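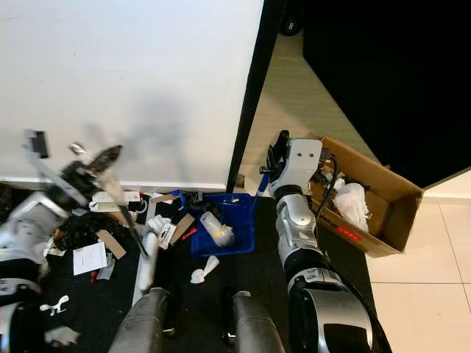 The Jorneo at a floor-level tidying job: blue tray, black mat, mixed litter.

Jorneo two-arm system: can it clear a floor yet?

Thursday, April 30, 2020

Clearing a floor is a poor task for a machine and a fair test of one. The items have no common shape, half of them fold or roll when touched, and somebody has to decide which are rubbish. I ran the Jorneo on this work at Vernside, in a packing area where cardboard, paper scraps and bits of plastic end up along the foot of the wall.

The arms are the good part. They are silver and black, jointed along their length, and each ends in a gripper. In the photograph the right one has a thin blue-handled tool pointing down towards the tray. Handles of that sort suit it well. The fingers close squarely, the grip does not creep, and the tool can be lowered to a chosen spot and held there for as long as required.

Stiff card is also within its abilities. A strip lying at an angle is picked up by one end and carried without fuss, provided the far end is not trapped under something else. Crumpled tissue is less certain. The fingers tend to push it along the mat before they catch it, and a second attempt is common.

Clear plastic bags remain the weak point. The vision software finds a coloured item inside a bag easily enough, then aims for the item and takes a pinch of film instead. I had the same trouble with the Mocanu last June, and the Jorneo is only slightly better. Sheets of paper flat on the mat are worse still – with no raised edge, the gripper scrapes and gives up.

Sorting is the other limit. Over two sessions I logged 337 attempted picks. The machine made few outright drops, but it treated a printed sheet and a scrap of packaging as the same class of thing. On a shop floor, one of those may be a delivery note. I would not leave it alone with paperwork.

Speed is acceptable for an overnight job and too slow for a shared working area. The 300-page manual covers calibration properly and says almost nothing about cleaning the fingers, which pick up tape residue.

Verdict: competent with rigid objects and handled tools, unreliable with film and flat paper. A person with a broom is still quicker. Worth a trial if your waste is mostly card.

Comments

Ritva Oksanen: Did you try softer finger pads? They helped with film on our Mocanu, though they wore out quickly.

benchmark_b: What about cables? Ours get dragged every time.

Dondby reader: Agree on the manual. The index is no use either.

Related reviews
Mocanu single-arm picker: second look
Floor mats for mobile machines
Dondby sorting trays, shallow and deep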